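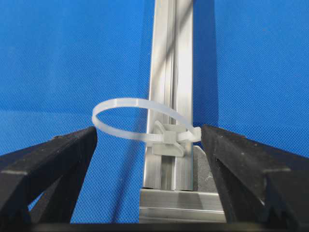 Spent the day at the Purnon open house. They build automation cells for small parts assembly and once a year they let people walk the floor. I do wiring harness work for a living, so I went for one thing, the cable tie demo. Notes in this thread, in the order I wrote them down.

Getting in: sign in at the front desk, badge, safety glasses, then a short talk about the yellow lines on the floor. You stay outside the lines when a cell is running. Inside the building they split us into groups and sent each group to a different station first. My group started with the cable ties.

The task is simple to explain. There's an upright of slotted aluminum extrusion with a gray plastic mount on the front. A white nylon tie goes through the mount and around the upright. The robot has to get hold of the tail and pull until the loop closes up.

If you do this by hand you don't think about it. You find the tail with your fingers, pull, feel it get tight, stop. A robot with two stiff black fingers has to find a thin strip that is almost the same color as the glare on the metal next to it.

The camera is on the wrist, looking out between the fingers. They had the live view on a monitor for visitors. Everything you care about ends up in the V between the two fingertips, and the backdrop is plain blue so the tie and the metal stand out from it.

I asked why blue. The engineer said they tried green and gray first. Gray was bad with the aluminum. Green worked but the blue material was already in the building. Good enough answer for me.

The program running the cell is called Miranda. It's their own software. It picks an approach from the camera view, closes on the tail, and pulls. A person at the desk can take over with a hand controller at any point, and they did, twice while I was standing there.

First try I watched: fingers closed just past the end of the tail and came away with nothing. Second try: got it, pulled, and the loop came down snug on the upright. You could hear the ratchet clicking from where we stood. Third try it grabbed the strap too close to the head and the operator stopped it.

They were open about the numbers, which I appreciated. The sheet taped to the desk said 2095 attempts logged on this task so far, 1038 of them finished with no person stepping in. So just under half. They did not try to sell it as more than that.

Someone in my group asked what the usual failure is. Two kinds. Either the fingers miss the tail because it's pointing a little differently than expected, or they grip it and it slips during the pull. The second kind is harder to fix because the strap is smooth on one side and the fingers are hard.

I asked if they had tried rubber pads on the fingertips. They have. The pads wore through fast and left residue on the ties, and a customer would complain about that. They are looking at a different coating from Zolitz but had no results to show yet.

Also asked about the mount. On our benches we use the stick-on kind and the screw-down kind and they behave differently when you pull hard. The engineer said right now they only run one style of mount. Changing it means collecting new runs. They want 200 clean runs on a new mount before they'll put any numbers on a sheet.

The shadows were an issue I hadn't thought about. The overhead lights throw a shadow across the upright, and the arm adds another one as it comes in. So they run at different times of day and with different lights on, on purpose, to get the software used to it.

Speed: slow. An experienced person on my line would do several ties in the time it took for one. When I said that, the engineer agreed and said speed isn't what they're working on this year. They want it to grab the tail every time first. That's how I'd train a new hire too.

What I'd want to see before I took it seriously for our shop: ties around an actual bundle of wires instead of a bare upright. Wires move when you pull. An extrusion doesn't. They said bundles are on the plan for April, using short test harnesses to start.

Trimming the tail is a separate problem and they aren't doing it here. I asked. After the pull, the operator takes the finished tie off with side cutters and puts a fresh one on for the next run. On our line the tension tool pulls and cuts in one go, so for us that would be a step backward until they combine the two.

The other stations, quickly. There was a screw feeding cell that ran the whole time without a stop — fast, loud, and nothing new if you've been to a trade show. And a box packing cell that was down for a sensor fault when my group came through. They showed us a recording of it instead.

Lunch was sandwiches in the break room. I sat with two people from Privham who make small pump assemblies. They came for the screw feeder and thought the cable tie station was a waste of floor space. I told them they'd think otherwise if they had ever done a full shift of cable ties.

Our hands are the reason I care about this. Pulling ties all day is hard on the thumb and wrist. We rotate people off that bench every two hours and it still adds up. If a machine could take only the straight, easy ones and leave the awkward ones to us, I'd be happy with that.

Before we left they handed out a form asking what parts we'd want tested. I put down our most common harness, which has 102 ties on it, nearly all on straight runs. They said they'd be in touch if they can use a sample. I'm going to ask my boss on Monday whether we can send one.

If you want to go next year, the sign-up is on the Purnon site and it fills up. Wear closed shoes, they turned one guy away at the desk for sandals. Parking is behind the building, not on the street.

10 March 2023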